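Borrow-a-tool library reopens in bigger home

30/04/2024

The Cundus tool library is back, and it has more room than ever! After a winter squeezed into two back rooms on Woldemariam Street, the lending scheme opened the doors of its new home in the old Komitz shoe shop this morning, and there was a queue along the pavement well before ten.

Members lent each other 1,743 items last year, everything from sash clamps and tile cutters to a much-loved apple press that was hardly ever on its shelf. With the extra space, the catalogue has now grown to 2,711 things, including a full set of decorating gear and (at long last) a second carpet cleaner.

"I got here at quarter past nine and I was still behind a man who wanted the long ladder," laughed Carys Hopkin, who joined when the library was a cupboard at the Jultedska community hall. "I've borrowed a wallpaper steamer four times. Where would I keep one of those in a flat?"

The shop had stood shut for three years and needed plenty of work. Feven Abdella led the fitting out, which took eleven weeks and a frightening amount of pale paint. The old stockroom has become a repair space with a long bench under the window, and the former till area is where tools are booked in and out. 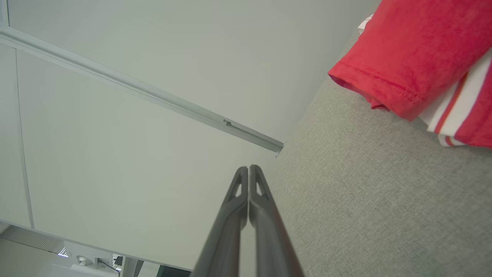 A pale wall panel and a light-grey metal strip.

Joining costs £50 a year, or half that for anyone under 25 or on a low income, and most small items are then free to take home for a week. Bigger kit such as the floor sander carries a small daily charge to pay for servicing. You'll need proof of address to sign up, and it only takes a few minutes.

Membership stood at 1,355 when the doors opened, and Eyerusalem Yilma, who runs the lending desk, would love to see that climb over the summer. She is especially keen to hear from gardeners, as the strimmers and hedge trimmers have all just been serviced and are raring to go.

Repair evenings start in May, with Wondimu Fikre showing people how to sharpen chisels and shears, and Abrehet Kahsay taking a beginners' group through putting up shelves. Both are free for members, with tea included, and places can be booked at the desk.

The library is open Tuesday to Saturday, 10am to 4pm, with a late session until 7.30pm on Thursdays. Unwanted hand tools in decent order are very welcome, but please ring first if it's anything with a petrol engine.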